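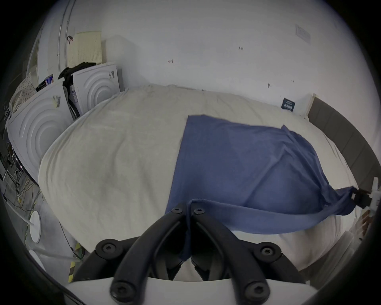 Two hand-held grippers at work on a blue cloth. The black fingers of the near one press into the fabric on the bed while the other pinches one end.

Vestthorpe, 4 Jul 2018 – The Usteck shared workshop has released the plans for Gridungate, a hand-held two-fingered gripper that members designed and built over the winter. The drawings, parts list and assembly notes are free to download from the workshop's web page starting today.

Gridungate began in November as a side project on the workshop's back bench. The members wanted a gripper that could be put together at home with a hex key, a small saw and access to a 3D printer. The first version had straight fingers, and it let go of thin fabric too easily. The second has curved fingers that meet at the tips and spread apart toward the base.

Most of the testing has been done on bedding and household cloth. Soft goods are hard for a gripper because they fold and sag as soon as they are lifted. The build team worked with grippers in pairs on ordinary beds at members' homes, and logged 314 tries with cloths of different weights. In 186 of them both grippers kept hold of the cloth from start to finish. The full log is part of the download, including the tries that failed.

The parts for one gripper cost 40 dollars, without the printer time. The longest job is lining up the fingers so that the tips close evenly, and the assembly notes give that step a page of its own. A first build takes most of a weekend. Builders who have fitted a set of fingers before should expect to finish in an afternoon.

The workshop paid for the project with 3767 dollars from its tool fund – most of it spent on printer filament, fasteners and a replacement print bed. No outside money was used.

Usteck will run two build evenings at its Giraldo Street space later this summer. Places are open to members and non-members, and parts kits can be reserved when signing up. Anyone who builds from the plans at home is asked to send in changes and test results so they can be added to the next set of drawings.

The next version will have a softer finger pad and a handle in two sizes. Plans for it are expected by the end of the year.

Press contact: Usteck shared workshop, Giraldo Street, Vestthorpe. Drawings may be reprinted with credit to the workshop.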